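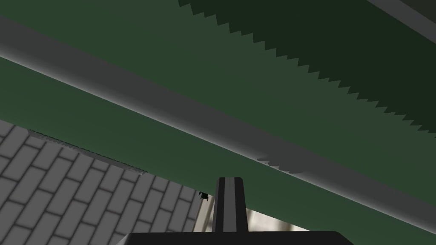 仿真环境，夹爪一侧的视角，前方是绿色表面。

栏目：关于我们 ｜ 家务自动化 · 车间自动化

关于 Bondolex

Bondolex 是一家做机器人任务测试的公司，办公室和试验间都在 Groramgate。公司现有员工18人，大部分是工程师，也有几位同事以前在洗衣房、酒店客房部和机加工车间工作。我们不生产机器人，也不代理任何品牌。客户带着一个问题来找我们：某一件活，机器现在能不能干？我们把这件活拆开，先在仿真里试，再在实物上试，然后写一份报告，说明哪几步能干，哪几步干不了，差在什么地方。

公司由 Nerys Prydderch 和 Angharad Morgan 创办。Nerys 之前做夹具设计，Angharad 做过多年生产排班。两人认识是在一家包装厂，当时厂里买了一台机械臂，打算用来给纸箱装垫片。机械臂本身没有毛病，垫片也没有毛病，只是垫片送来的时候经常两张粘在一起，工人用手指一搓就分开了，机械臂一次抓起两张，后面的工序就全停。那台机械臂后来改去搬空托盘。Angharad 说当时如果有人在采购之前花两周把这件事试一遍，钱就省下来了。Bondolex 的业务大体上就是这两周。

我们怎么看家务

来访的人问得最多的问题是，机器人什么时候能做家务。我们的答复是要看哪一件，而且要看在谁家做。

扫地和拖地，地面平整的房间已经可以交给机器，门槛高的、地上东西多的还要人先收拾。洗碗机和洗衣机早就在干活，难的是把碗放进去、把衣服拿出来。叠毛巾在固定的台面上可以做，速度比人慢不少。叠衬衫、套被罩，我们目前不建议任何客户为此立项。

开冰箱门算是中间难度的一件。人做这个动作基本不用想，机器要处理的事情却不少。底盘停的位置得合适，停近了，门打开时会碰到自己的手臂；停远了，夹爪够到把手之后没有余量往后拉。门封条刚松开的一瞬间力会突然变小，手臂要是还按原来的力往回拽，门就会甩出去。把手的样式也影响很大，竖的长杆把手比较好抓，门边的凹槽式拉手用平行夹爪就很费劲。门开了以后，还有隔板、抽屉和挤在一起的瓶罐，每一样又是一道新题目。

这类题目我们都先放进仿真。仿真房间里墙、地面、家电都是模型，换一种墙砖或地板只要改一个设置。我们会故意把墙面图案弄得花一点，看识别程序会不会受干扰，也会换不同颜色的家电。一项任务默认先在仿真里跑2000次，起始位置和物体位置每次都有变化，跑完再决定值不值得上实物。

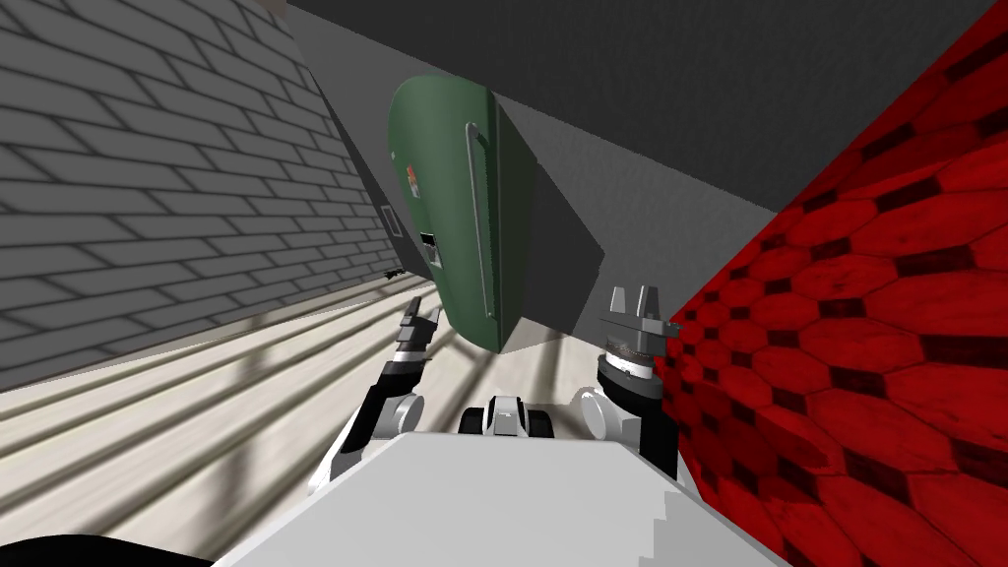 仿真跑得好，实物不一定好，这一点在每份报告的第一页都会写明。仿真里的摩擦是设定出来的，真把手上有油，有水汽，有小孩贴的贴纸。仿真里的手臂说停就停，真手臂的关节会有一点间隙，用久了间隙还会变大。反过来的情况也有，但比较少。我们内部有一张对照表，记录每项任务在仿真和实物上的差别，新同事入职第一周的工作就是读这张表。

手臂上的夹爪视角和机身视角我们都会看。夹爪离物体近，能看清指尖和表面之间的情况，但靠得太近时画面里可能只剩下一大片颜色，光看这一路很难判断自己在哪里。机身视角看得全，却容易被手臂自己挡住。两路一起用效果会好些，计算量也会上去，客户现场的电脑能不能带得动，要单独核对。

我们怎么看车间

车间里的活和家里的活有一个很大的差别：车间可以改。料箱的位置可以固定，灯可以加，地上可以画线，零件可以让供应商按同一个方向装盘。这些改动加起来往往比换一台更贵的机器有用。我们有相当一部分报告的结论是先改料架，机器人的事半年后再谈。有些客户对这个结论不太满意，也有客户改完料架以后觉得人工就够快了，没有再回来。两种情况我们都按合同收费。

目前比较稳的几类活包括机床上下料、整箱码垛、固定位置拧螺丝，以及外形规则的零件检测。做得不稳的主要是软的、缠在一起的和反光的东西。线束是典型，一捆线每次垂下来的形状都不同，插头又要对准方向，我们试过好几种办法，现在仍然建议由人来插。拆旧包装也不稳，胶带的头找不到，机器就只能用刀，用刀就要考虑里面装的是什么。

搬运和清洁类的工作介于两者之间。夜班把空周转箱从产线末端运回库房，这个可以做。把工作台上的铁屑扫干净再把散落的扳手挂回原位，前半句可以做，后半句看扳手有几种、挂板做成什么样。

试验间

试验间在办公楼后面，面积700平方米，分成家居区和车间区。家居区有一间厨房、一间卧室和一段走廊，家具都是在普通家具店买的，有一只抽屉滑轨不顺，我们特意没有修。车间区有一条短输送线、两组料架和一张钳工台。客户可以把自己的零件、料箱甚至整扇柜门运过来，收货时间是工作日上午，大件请提前联系，后门的坡道比较窄。

实物测试期间，现场始终有一名测试员拿着急停按钮，这条规定没有例外。客户代表可以旁观，站在黄线以外。每周五下午不做测试，用来保养设备和整理数据，请不要约在这个时间参观。

在做的两个项目

Macedo 是一套家务任务清单，由 Nerys 负责。清单里每一件家务都写成统一的格式：开始时东西放在哪里，做到什么程度算完成，允许人帮几次忙，时间限制是多少。“收拾厨房”这种说法不能进清单，“把台面上的杯子放进上层碗架，杯口朝下”可以。写这种句子比想象的费时间，光是“台面擦干净”怎么算干净，组里就讨论了一个月，最后规定了污渍的种类和检查时的灯光。清单每年八月修订一次，客户可以索取当前版本。

Nindel 面向小型工厂，由 Angharad 负责。小厂的特点是批量小、换产勤，一台机器上午做这个，下午做那个。Nindel 研究的是换一种零件要花多少人工：重新示教几个点，换一副夹爪指头，改一遍程序，这些时间都要算进去。有些任务单看节拍，机器比人快，把换产时间加上就慢了。我们把这两个数字分开写，由工厂自己判断。

我们接什么，不接什么

我们接任务可行性测试、夹爪选型比较、仿真环境搭建，以及已有设备的复测。复测是指设备已经装好，但产量达不到当初的说法，双方需要第三方来看一遍。这类工作近来变多了。

我们不做整机销售，不写宣传稿，也不给演示视频背书。演示视频可以挑最好的一次来放，测试报告要把失败的次数一并写上，两样东西用途不同，混在一起容易误会。客户可以不公开报告，但不能只公开其中一半，合同里有这一条。

涉及老人和病人身体接触的任务，例如协助起身、喂饭，我们目前不接。公司没有相应的资质，试验间也没有相应的安全条件。

关于岗位的问题，厂方和工人都会问。我们的报告只写任务，不写人数，也不会替客户推算可以减少几个岗位。按我们见到的情况，一个岗位通常由十几件小事组成，机器能接过去的往往是其中几件，剩下的仍然要有人做，而且要有人去处理机器停下来的时候。怎么安排由客户自己决定，我们希望做这份工作的人在测试前能来试验间看一看，很多关键步骤只有他们说得清楚，图纸上没有。

加入我们

公司长期招聘测试员和仿真工程师。测试员不要求学历，要求有耐心、记录写得清楚，有家政、仓储或车间经验的优先。仿真工程师需要会建模，也需要愿意到实物那边去搬东西。面试会请应聘者写一份短记录，题目是把一篮洗好的袜子配对收好，写清楚每一步。

联系与来访

来信请写明任务名称、物品种类和希望的测试时间，有现场照片请一并附上。一般的咨询由前台转给测试组，两个工作日内答复。参观需要预约，请穿平底鞋。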